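Poste 9

La consigne tenait sur une feuille plastifiée, fixée au montant par deux colliers. Soixante épisodes valides par poste et par journée. Un épisode commence bras en position de repos et finit bras en position de repos. Entre les deux, l'opératrice prend l'aliment factice, le pose dans l'assiette, relâche, dégage. Durée maximale : 18 secondes. Au-delà, le logiciel coupe l'enregistrement et classe l'essai en rebut.

Elle travaillait au poste 9 depuis novembre. Elle avait répondu à une annonce de Pleltascombe qui demandait de la dextérité, une bonne vue et l'absence de tremblement. Le test d'embauche consistait à enfiler des rondelles sur une tige avec le bras maître, pendant dix minutes, sans parler. Elle avait tenu les dix minutes. L'homme qui chronométrait avait noté un chiffre, puis un second, et lui avait demandé si elle était gauchère. Elle avait dit non. Il avait barré le second chiffre.

Le bras maître est une structure légère, sans moteur de puissance, que l'on tient par une poignée à gâchette. Le bras esclave reproduit ce que fait le bras maître avec un retard donné pour négligeable par la documentation. Au poste 9, ce retard se sentait. On fermait la gâchette, on attendait un temps qui n'avait pas de nom, la pince se fermait. Les premiers jours, elle avait compensé en anticipant. Le contrôle qualité de Jotlow, qui achetait les données, avait renvoyé un lot entier avec la mention « fermeture prématurée ». Elle avait désappris l'anticipation en une semaine. Il fallait fermer la main et ne plus y penser jusqu'à ce que l'autre main ait fini.

Le lundi, on changeait de tâche. La feuille plastifiée était remplacée avant huit heures, l'ancienne jetée. Elle avait ainsi fait le pliage de torchons, le tri de bouchons, le vissage d'un couvercle à pas large, l'ouverture d'un tiroir. Cette fois c'était la dînette. La notice demandait de varier la position initiale de l'aliment à chaque essai, dans les limites de la table, et de ne jamais revenir deux fois de suite au même endroit. Elle demandait aussi de varier la vitesse. Elle ne demandait pas de varier le geste, mais le logiciel d'analyse le faisait pour elle : quand trop de trajectoires se ressemblaient, une pastille ambre s'allumait à l'écran, et il fallait approcher l'objet par un autre côté.

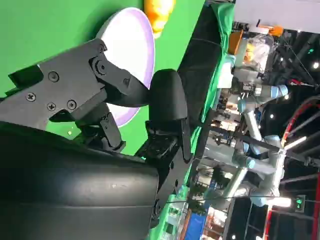
Elle ouvrit l'épisode 10 à 9 h 40. Position de repos, voyant vert, pédale. Le poignet descendit, corrigea son angle, descendit encore. Sur le retour vidéo, les deux mors approchaient de l'aliment avec un décalage léger. Elle le rattrapa d'une rotation de l'avant-bras. Gâchette. Attente. Contact. Le jeu dans la liaison se rattrapa d'un coup sec, perceptible dans la poignée, ce qui était théoriquement impossible puisque la poignée ne comportait aucun retour d'effort.

Elle avait signalé ce point par écrit. La réponse du support de Fiadzo, qui fabriquait les bras maîtres, disait que le modèle livré était purement passif et que l'opératrice percevait sans doute une vibration transmise par le bâti. Elle avait posé un carré de mousse entre le bâti et le support. La vibration n'avait pas changé. Elle avait retiré la mousse et n'avait plus écrit.

L'aliment passa au-dessus du bord de l'assiette. Relâche, dégagement, repos. Treize secondes. Elle appuya sur « valide ».

Au onzième essai, elle plaça l'objet plus loin. Le coude du bras esclave se déplia presque entièrement. Dans cette configuration, l'articulation du poignet perd un degré de liberté utile et le bras hésite. Les opérateurs appelaient cela « la crampe ». On en sortait en reculant un peu, en pliant le coude, en revenant par le haut. Elle recula, plia, revint. La gâchette était encore ouverte quand les mors commencèrent à se fermer.

Elle regarda sa main. L'index était tendu le long de la poignée, à l'extérieur du pontet. Les mors se fermèrent tout à fait, prirent l'aliment par son milieu, s'arrêtèrent. Elle tenait toujours la pédale. Elle pouvait la lâcher, ce qui coupait l'enregistrement et envoyait l'essai au rebut. Elle la garda enfoncée et conduisit le transport. Au-dessus de l'assiette, elle attendit, l'index toujours tendu. Les mors s'ouvrirent.

Quinze secondes. L'écran proposait « valide » et « rebut ». La procédure prévoyait une troisième possibilité, l'incident, accessible par un menu, qui imposait un formulaire et l'arrêt du poste jusqu'au passage du technicien. Un poste arrêté ne produisait pas d'épisodes et les épisodes manquants étaient reportés sur le lendemain. Elle appuya sur « rebut ».

Elle afficha ensuite la trace. Le logiciel conserve les rebuts jusqu'au soir. Deux courbes superposées : en bleu la consigne de la poignée, en gris l'ouverture mesurée de la pince. Sur les essais précédents, la courbe grise suivait la bleue avec son retard habituel. Sur le onzième, la bleue restait plate en position ouverte, de bout en bout. La grise descendait, tenait, remontait. Le profil était propre. La vitesse de fermeture correspondait à la sienne, y compris le ralentissement juste avant le contact, un défaut qu'on lui avait demandé de corriger et qu'elle n'avait pas corrigé.

Elle consulta le journal du contrôleur. Une ligne indiquait qu'une mise à jour avait été poussée dans la nuit par Drenberg, l'intégrateur, sous le libellé « assistance à la saisie, essai limité ». Le numéro du poste y figurait. La case « notifier l'opérateur » était vide.

L'explication était suffisante. Un modèle entraîné sur les épisodes de la veille, ou des semaines d'avant, prenait la main sur un seul axe quand la situation lui paraissait reconnue. Cela se faisait. On en avait parlé en réunion comme d'une étape ultérieure. Elle ferma le journal et remit l'aliment sur la table.

Aux essais suivants, elle utilisa la gâchette normalement. Rien ne se produisit avant elle. Elle ne savait pas si l'assistance s'était désactivée ou si elle était devenue assez exacte pour coïncider. Les courbes ne permettaient pas de trancher. Le retard entre la bleue et la grise avait simplement diminué. Au vingtième essai, il n'était plus mesurable à l'échelle d'affichage par défaut. Elle agrandit l'échelle. Au vingt-quatrième, la grise précédait la bleue.

Elle fit alors une chose que la notice n'interdisait pas. Elle amena la pince au-dessus de l'aliment, correctement alignée, et décida de ne pas le prendre. Elle le décida sans bouger, en gardant l'index sur la gâchette, avec la pression exacte qu'elle aurait eue avant de fermer. Les mors restèrent ouverts. Elle décida de le prendre. Les mors descendirent avant que le doigt ait bougé.

Elle recommença en inversant l'ordre, puis en fermant les yeux. Les yeux fermés, elle n'obtint rien d'exploitable. La durée maximale fut atteinte deux fois et le logiciel coupa.

Une hypothèse raisonnable était que la poignée mesurait des efforts trop faibles pour qu'elle les sente, et que le modèle les interprétait. La décision de prendre précède le geste, et la main se prépare. Il suffit d'un capteur assez fin. Le modèle livré était purement passif, d'après Fiadzo, mais Fiadzo avait aussi écrit que la vibration venait du bâti.

À midi, le compteur indiquait vingt-six épisodes valides, un chiffre bas. Elle mangea debout près de la machine à café et tint son gobelet de la main gauche. La droite restait fermée sur un objet qui aurait eu le diamètre de la poignée. Elle l'ouvrit. Il y eut un temps, bref, entre le moment où elle voulut l'ouvrir et celui où les doigts s'écartèrent. Elle reconnut la durée. C'était le retard du poste 9, celui de novembre, avant la mise à jour.

Elle posa le gobelet et refit l'essai plusieurs fois. Ouvrir, fermer, ouvrir. Le retard était constant.

L'après-midi, elle termina le quota avec de l'avance. Les trajectoires étaient courtes et différentes les unes des autres, la pastille ambre ne s'alluma pas. Elle valida le soixantième épisode, ramena le bras en position de repos, relâcha la pédale. Le menu des incidents demandait un objet, une description et un niveau de gravité. Dans le champ « objet », elle écrivit : latence. Dans le champ « équipement concerné », la liste déroulante proposait le bras maître, le bras esclave, la pince, le poste de calcul, la pédale et « autre ».

Elle choisit « autre ». Le logiciel demanda de préciser. Elle regarda sa main posée à côté du clavier et attendit qu'elle commence à taper.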